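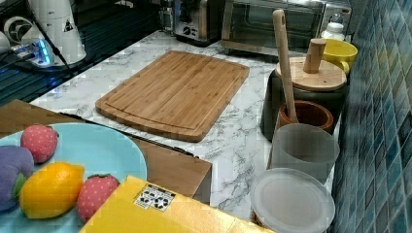

Uliana Savchuk
Manuals Editor, Brovirari

Oteo Variable Kettle
Section 4: First Use and Setting the Temperature

By now the kettle is out of its packaging and you have found the lid, which travels inside the jug wrapped in enough tape to moor a small boat. Peel the tape off slowly. Keep the box until the guarantee card is filled in, or for ever, as most households seem to.

Before the first drink

1. Place the base on a flat, dry surface with clear air above it. Wall cupboards do not enjoy steam and will tell you so in a few years' time.

2. Wind any spare cable around the pegs underneath the base and bring the end out through the notch. If the base rocks, the cable is not in the notch.

3. Rinse the jug with cold water. Do not put it in the sink to soak, and do not put it in the dishwasher, even on the gentle programme.

4. Fill to the MAX line, close the lid until it clicks, and set the jug on the base.

5. Press BOIL. When the kettle switches itself off, pour the water away. Do this twice. The first lot may smell faintly of factory.

Caution: The lid stays shut while the water is hot. Lifting it to see how things are getting on is a good way to learn about steam. The display will tell you.

Setting a temperature

1. Press and hold the dial until the display flashes.

2. Turn the dial to the temperature you want. The display is in Celsius unless someone has been at the menu (see Section 7).

3. Let go and wait for the beep. Pressing the dial again at this stage cancels everything, a feature we are told is intuitive.

4. To keep the setting, hold the dial until you hear a second beep. Otherwise the kettle goes back to full boil next time.

Factory settings

Green: 79
Coffee: 95
Boil: 100

The Green setting was 80 on the old model. Olesia Stasiv in our test kitchen prefers it a degree lower, and she has been drinking the stuff all day for longer than the rest of us have worked here. You may overrule her with the dial.

Note: If you live well above sea level, water will boil before the display reads 100. The kettle notices and switches off. There is nothing to adjust.
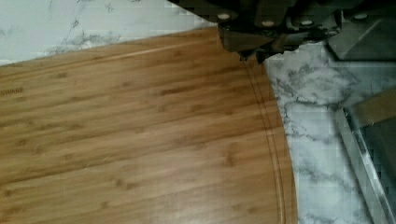

Can I heat milk or soup in the kettle?
Water only, please. Milk burns on to the heating plate and soup gets into the spout filter, and the guarantee covers neither.

Keep Warm

1. Press the cup symbol before or during heating. A small light comes on beside it.

2. The kettle holds your chosen temperature until you lift the jug off the base for longer than it takes to pour a mug. After that it assumes you have gone out.

3. To stop it sooner, press the cup symbol again.

Caution: Keep Warm will not start if the water is below the MIN line. Three short beeps mean it has refused. More pressing produces more beeps.

Turning off the beeps

Hold the cup symbol and turn the dial all the way to the left. The kettle beeps once to confirm that it will no longer beep. To bring the sound back, do the same to the right.

For descaling, go to Section 5. Hard-water areas should go there fairly often.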